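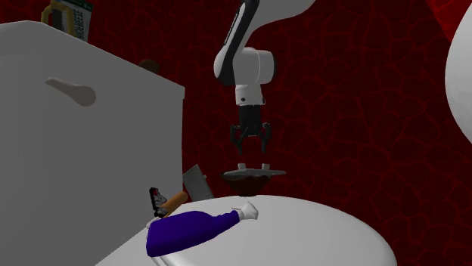

**Figure 3.** Rendered bathroom with a lidded toilet and a shallow dark brown dish with a grey rim.

### 4.2 Water use in the toilet and bathroom

Toilet flushing was the largest single indoor use in both study areas. In Lesden, where most of the housing was built before the mains were renewed, it made up a higher share of daily use than in Boken, where the flats are newer and nearly all have dual-flush cisterns. 

Of the 261 households that agreed to take part, 173 returned a full set of meter readings and a completed diary. The rest either stopped reading the meter during the second month or returned diaries with too many gaps to use. We kept their survey answers for the tables on fittings but left them out of all the volume estimates. Households that dropped out were more likely to be renting and more likely to have children under five, so the results below probably understate evening use.

The diaries gave 1092 usable household days. Each day was split into four periods, with the night period running from eleven in the evening to five in the morning. Flow during the night period was treated as a sign of leakage when it did not fall to zero for at least one hour. This test is simple and has known faults. It will miss a leak that stops and starts, such as a worn cistern valve that refills only when the level has dropped, and it will wrongly flag a home where someone works nights. We checked flagged homes against the diaries and removed those with recorded use in the small hours.

Leaking cisterns were found in both areas. They were more common in Lesden, and many of the people living with them did not know. A slow leak into the pan makes little noise and leaves no mark on the floor. Several households had noticed a higher bill and put it down to a change in tariff. Where the valve was replaced during the study, night flow fell to zero in all but two homes, and in both of these a dripping outside tap was found later.

Sunday use differed from the rest of the week. The morning peak came later and was flatter, and clothes washing was spread over more of the day. In Boken the gap between Sunday and weekday toilet use was small – a matter of one or two flushes per household – while in Lesden it was larger, in line with the greater number of residents who travel out of town for work.

Dual-flush cisterns did not save as much as their rated volumes suggest. Diary entries show that the full flush was chosen up to 40 per cent more often than the design figures assume, and some respondents were unsure which button did what. Antunes reports a similar pattern in rented flats and links it to worn or missing markings on the buttons. We did not record the state of the markings and cannot test this here.

Shower use is dealt with in Section 4.3, together with the hot water estimates.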